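Umovano bench package: a review after the first half year

Arne Hagedorn
Aug 31, 2022

I was asked by several readers to write down what we paid for, what we got, and what I would order differently. We are a small workshop in Namineck. We take in office computers that companies give away, we take them apart, test the parts and build working machines from them again. Until February all of this was done by hand. Then we bought the bench package from Umovano, which is a slotted aluminum table, a mounting plate for the arm, a set of cables and holders, and a planning document of 52 pages. The arm and the gripper are not in the package. You must buy them separately, and this is the first thing that I want to warn about.

On the order page the package looks like a complete station. The arm in the product drawing is gray and very thin, and under it stands in small letters that it is shown for orientation. Dirk Haberkorn, who shares the budget with me, read it correctly. I did not. So our first plan was too small by the price of an arm, a gripper and the adapter between them, and we had to go back to our bank with a new number. This was not a nice afternoon.

The table

The table is the best part. It came in two boxes and we needed one day to put it together. The slats are straight, the slots are clean, and the nuts slide without force. I measured the surface at the corners and in the middle and found no difference that I would care about. Things can be clamped almost anywhere, and when a new type of computer comes in we move the stops and continue. I have worked on cheaper tables from Voß where the nuts turned inside the slot each time you tightened them. I did not have this here.

What I don't like is that small screws fall into the slots. A desktop computer has many of them and they find the slot every time. We now have a strip of rubber mat which we lay down when somebody opens a case by hand, and we take it away again before the arm works. Umovano sells plastic covers for the slots, but only in full lengths, and for us they cost more than they should.

The feet are adjustable, which is good on our old floor. You need a wrench that is not included. It is a common size.

The holders

The package has a small set of general holders made of metal. They are strong and for us nearly useless. They are made for blocks and tubes, and we have memory sticks, processors and drives. A memory stick is thin and a processor must not be pressed on its underside, so a clamp with flat jaws is the wrong answer for both.

We ended with printed fixtures. Tineke Meijer drew the first plate in an evening, and since then she made 19 versions of different parts of it. The idea is simple: one plate beside the computer, with small blocks for every part, so that the gripper always finds the part at the same place. The plastic is cheap. The hours are not cheap, and in our first budget we had written zero hours for this. If you plan a similar station, please write in a real number. For us the drawing and testing of fixtures took more working time than the table, the wiring and the first programs together.

I asked Umovano if they would offer printed holders for computer parts. The answer was friendly and came quickly, and it said no.

The gripper

We have a Robotiq gripper with a metal flange between it and the arm. It was not the cheapest in our comparison, and there was some discussion. Hermenegildo Villaseñor wanted a vacuum tool, because a lot of our parts have one flat side. We borrowed one and tried it for a week. For processors it was quite good. For drive carriers, cables and anything with holes it did not work well for us, and changing between two tools costs time and again money. So we stayed with fingers.

For drive carriers the fingers are very comfortable. The carrier has handles, it is a stiff piece of plastic, and the cage gives some guidance. If you want a first task to see if the money was spent correctly, I would take this one. Memory is the second. The processor I would leave for late, and I would practice with dead ones. We bent the pins in three sockets before we understood that the approach must be much slower for the last bit of the way.

One remark about the fingers themselves. The standard ones are wide. Inside a small tower there is not much room next to the power supply, and we had to choose from which side to come in. Count narrow fingers into your budget from the start, or a printer filament that is strong enough to make them yourself.

The cables

Here I have my biggest complaint. The cable set has the right plugs and the wrong lengths. The cable for the gripper is long enough for an arm that reaches straight out, with quite a lot left over, and this rest hangs in a loop. Over an empty table it does not matter. Over an open computer it does, as there are many small things a cable can catch on. The guide that comes in the package is a row of plastic clips, and four of them broke in the first month. We bought a proper cable guide from Clavwood after this. It is a spring arm that pulls the cable up and back, and it is a good product, but it was one more invoice that was not in the plan.

I wrote this to the manufacturer also. They say a new clip is coming. I will write an update if I receive it.

The planning document

This part surprised me in a good way. I had expected advertising. In fact there are useful tables for floor space, power sockets and reach, and a form where you write down each step of the work with its time. We filled it in for one ordinary office tower: side panel off, drives out, memory out, card out, processor out. It made us see that opening the case is the most difficult step for a machine and the easiest for a person. So we left it to people. The computer comes to the arm already lying on its side with the panel removed, and only then the program starts. This decision saved us a second tool and perhaps also a second arm.

The weak chapter is the one about costs. It has lines for purchase, transport and installation, and then it stops. I would add these lines:

Fixtures, material and hours
Spare fingers
Cable guide
Parts for practice that will be destroyed
Training for at least two persons, so that one can be ill
Insurance – ask before you order, ours wanted a risk assessment first
Floor and lighting, if your room is as old as ours

With these lines our real cost was higher than the first plan by about a third, and this is without the arm I forgot. I don't say that it was a bad purchase. I say that the first number was too friendly.

Service

I contacted the service 3 times. Two answers came on the same day, the third needed longer and was from a person who clearly had the table in front of him and tried it out. The replacement for a bent bracket was sent without discussion. The invoice had the wrong tax number and was corrected after one mail.

Would I buy it again?

The table, yes. The planning document I would even pay for alone. The cable set and the metal holders I would leave away, if Umovano would let me, but the package is sold only complete. Gobnait Kinsella asked them if a smaller package is possible for workshops like ours, and they are "thinking about it". My recommendation is to ask also, maybe they think faster when more people ask.

For a workshop with less than a few towers per day I don't see how the money comes back. We are a little over this limit and it is still slow. My points: table 4 of 5, cables 1 of 5, document 4 of 5, service 4 of 5. 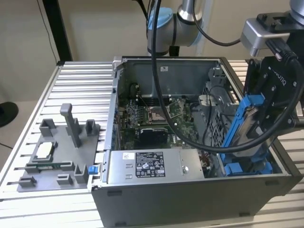

Gobnait Kinsella: I would put the fixture hours at the top of your list, Arne, before the purchase price. We could have returned the table. The hours we could not return to anybody. And for the smaller package, they wrote to me again and asked which parts we would leave out, so please send me your list and I will forward it together with mine.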